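# Zalis wrist-view picking kit for cable bundles

The Zalis kit is the set of gripper pads, wrist camera bracket and trained picking model which we use in our study of soft, tangled parts. It is now offered to other laboratories through Geltono.

Most picking methods look from a fixed camera over the table. With wire bundles this gives trouble, as the fingers hide the part in the last moment before contact. Our method takes only the wrist view for the final approach, and decides the finger opening again at each step. Isauro Camacho wrote the first version in January, and Araceli Huerta made the tests.

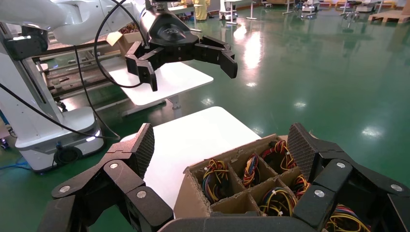

For training we recorded 1,878 picks by hand guidance. From these, 1,498 were kept; the others had a bad start position or the recording was not complete. In the test of 300 picks with bundles not used in training, the model lifted one single bundle in 261 cases. The usual mistake is to take two bundles when their loops cross over a divider. We have not solved this yet.

**In the kit**

- one pair of textured finger pads
- camera bracket with screws
- model files and the 1,498 recordings
- printed calibration sheet

The pads should be changed after 900 hours of work. The model was trained with compartment boxes only, so for open bins please expect to record your own data.

Questions on the method: Leandro Cabral. Orders and spare pads: Yatziri Salinas, Geltono.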